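Ticket 518 -- Balorow humidity logger drops offline overnight
Status: Closed
Site: Bristach, furnished unit, bedroom

Logger stops reporting between 1 and 2 a.m. and comes back when someone presses the button. Last value before each dropout is 57 percent, no alarm raised. Batteries replaced in March. The Mancuso hub is in the hallway and the other two loggers in the unit report normally. The bedroom logger was set up in the wardrobe.

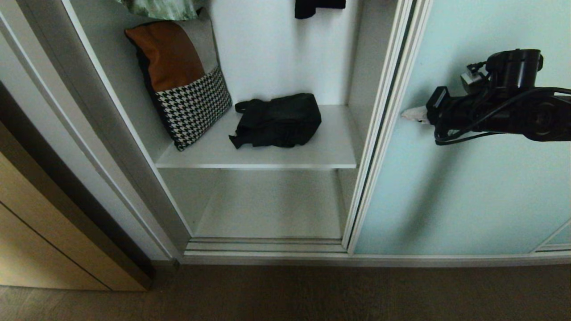 Ornella Cocco: Does the gap fill in after the button press, or are those readings gone for good? If they come back late, the logger is fine and the radio link is the place to look. Please send the buffer count too.

They come back late. Buffer shows roughly 3,000 entries, no gaps in the timestamps. Signal at the wardrobe is weak with the sliding doors closed and acceptable with the left side open. Tried the logger at the oak-finish cabinet for two nights: no dropouts.

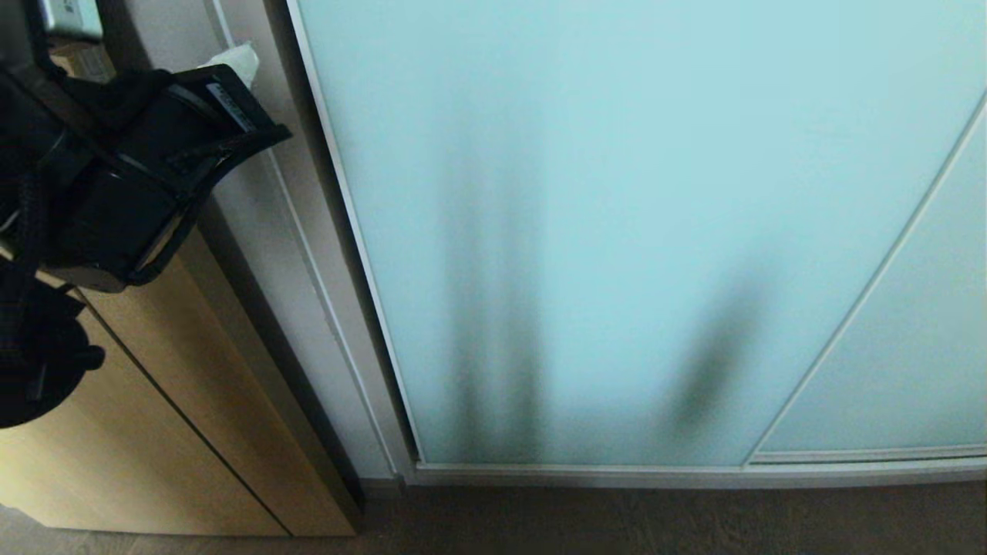
Bedroom, light wood cabinet

Hub log shows a channel change at 1:15 a.m. on every night with a dropout. Automatic channel selection was on. The logger retries the old channel, gives up and waits for the button. Loggers with a stronger signal rejoin by themselves.

Changes made:
Automatic channel selection off, hub fixed on channel 14
Retry interval set from 60 minutes to 5
Brendiner repeater added at the bedroom outlet
Logger returned to the wardrobe

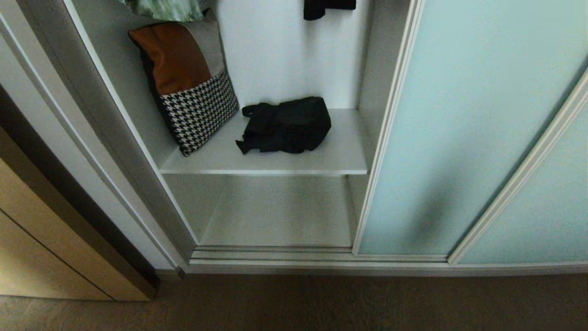 Wardrobe, left bay, shelf and lower compartment

Six nights without a dropout -- doors closed on four of them. Buffer empties every hour as expected. Closing. Reopen under the same number if the hub firmware update turns channel selection back on.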